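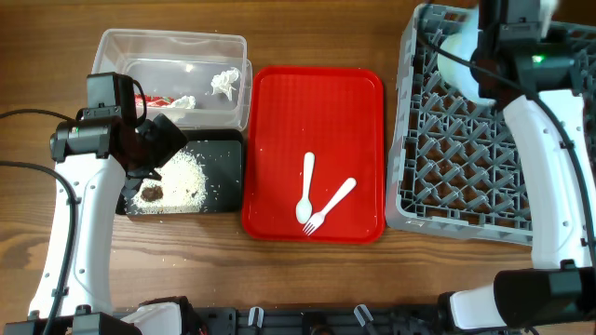 # "Show me the plate it got wrong"

Burgi Wallner does not like the word "works". She crosses it out of other people's drafts, and when I use it ten minutes into our conversation she stops me and asks what I mean by it.

I mean, I say, that the table gets cleared.

"Cleared by whose standard? Mine, or my mother's?"

Wallner runs the evaluation side of Skorneo, a small project in Emcombe that is trying to teach a pair of robot arms to tidy up after a meal. Her colleague Remzi Tekin runs the learning side, and the two of them have spent much of the past year disagreeing in a friendly way over what their results amount to. I came because of a claim in their June report, that a policy trained on 300 demonstrations did as well as one trained on 3000, provided the 300 were picked with care. I have read a fair number of sentences like that. Most of them get smaller the longer you look at them.

Tekin, to his credit, starts shrinking it himself before I have my notebook open.

"As well on this task, on this table, with these arms," he says. "I would like it to be a law of nature. It's a result about dirty dishes."

The task goes like this. There is a bin for the rubbish, a tray for the tableware and a rack for the dishes. Paper and wrappers should end up in the bin, along with leftover food. Cups, plates and cutlery should end up in the rack. A person steers the arms through the job many times over, the movements are recorded, and a model is trained to produce similar movements by itself. None of that is new, and neither of them pretends it is.

What they say is new is the picking. The usual habit is to record as much as you can afford and feed in the lot. Tekin's method, which they call Umolska, scores each recording by how much it disagrees with the ones already chosen. If a new demonstration shows the arms doing much what they did in the last one, it gets a low score and is left out. If it shows something awkward, a fork lying across a spoon, say, or food stuck where it usually isn't, it goes in.

"People record the easy version again and again because the easy version is pleasant to record," Tekin says. "You get very good at it. Your arm relaxes. Then you have a huge pile of data where somebody picks up a cup from the same side."

I ask whether the method simply rewards mess. A clumsy demonstration disagrees with the others too.

He nods for a while before answering. "Yes. That was the first version. It loved our worst operator."

The second version adds a filter, and here my doubts get stronger. The filter is a person. Someone watches the high-scoring recordings and throws out the ones that are odd for bad reasons. In the report this takes up one sentence. When I ask how many hours it took, Tekin says they didn't log it, and Wallner looks at the ceiling.

"I asked for that number," she says. "I asked for it in writing."

It matters a good deal. If you save on recording but spend the savings on watching, you have moved the work from one chair to another. Tekin's reply is that watching can be done at double speed, by anyone, with no robot switched on. That may be so. I would still like to see the hours.

## The trouble with rice

Most of our talk, though, is about rice. Wallner insisted on it as a test. Tekin was against it and still is, a little.

"A cup is a cup," she says. "You have moved it or you haven't. Rice makes you decide what you're measuring. If there were twenty grains on the table and now there are two, is that a pass? If the plate is clean and the grains are on the floor, is that a pass? I wanted a task where you can't hide behind a tick."

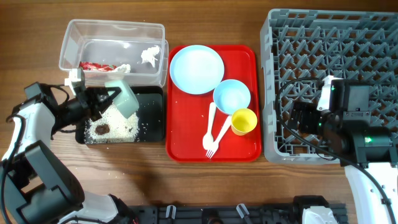
*The left arm holding a cup over the black tray, with plate, bowl and cutlery on the red one.*

In the report, rice is scored separately, and the scores are poor for every policy they tried. The small chosen set and the large full set come out level, but level at a height that Wallner calls "ankle". This is the part of the result I find hardest to accept as it is written. Two methods that both fail at something will look equal at it. A headline that says the small set matches the large one is leaning partly on tasks where there was nothing much to match.

I put this to Tekin and expect a fight. He turns his laptop round and shows me a table without the rice rows. The two sets are still close, with the full set slightly ahead on cutlery.

"Slightly ahead," I say. "So they don't match."

"Within the spread."

"How many trials?"

"Twenty for each."

Wallner laughs out loud at this. Twenty trials is common in the field and it is also very few. A policy can get lucky over twenty trials. It can get unlucky too, and a spread that wide will cover a lot of real differences. Tekin says he would run more if resetting the table were not so dull. Every trial means laying everything out again, dirt included, and dirt is difficult to lay out the same way twice.

For this they have a protocol, named Eberhard after the street where Wallner used to live. It is a printed sheet with outlines on it showing where each thing should go. She admits it covers the plates well and the food badly. "You can write down where a lump goes. You can't write down how sticky it is. By the afternoon it's a different lump."

So were the two policies tested on the same lump?

Neither of them answers at once. Tekin thinks the order was shuffled. Wallner knows it was shuffled for the cutlery trials, and says she will have to check for the rice. She writes it down.

## Two arms, one plan

There is one finding I came away believing more than I had expected to. In the large set, according to both of them, the arms learn to take turns, one moving while the other waits, because that is how tired operators tend to drive them. Cut the set down by Umolska's score and more of the recordings that remain have both arms busy. The trained policy then copies that. It finishes sooner, and it also bumps itself more often, a cost the report does mention, on its last page.

"I would have put the bumps on the first page," Wallner says.

"You would have put only the bumps," says Tekin.

I ask them what would change their minds. Tekin says that if another group picked 300 recordings at random and did just as well, he would drop the whole idea. It is a good answer, and it leads to the obvious next question. Did they try a random 300 themselves?

They did, once. One random draw, one training run. It did worse than the chosen set. Wallner wanted several draws, as anyone would, because a single random pick can be a bad one. The training time had been booked for something else, and the report went out with the one.

She doesn't defend it. He does, up to a point: the gap was large, he says, and it showed up most in the trials where cutlery overlapped, just where the method says it should. I believe he saw that. I don't think one draw can carry it.

They are now running the other draws. Wallner has also got her way on the viewing hours, which go on a sheet taped beside the monitor. When I left there were three entries on it, all in her handwriting, and Tekin was hunting for a pen.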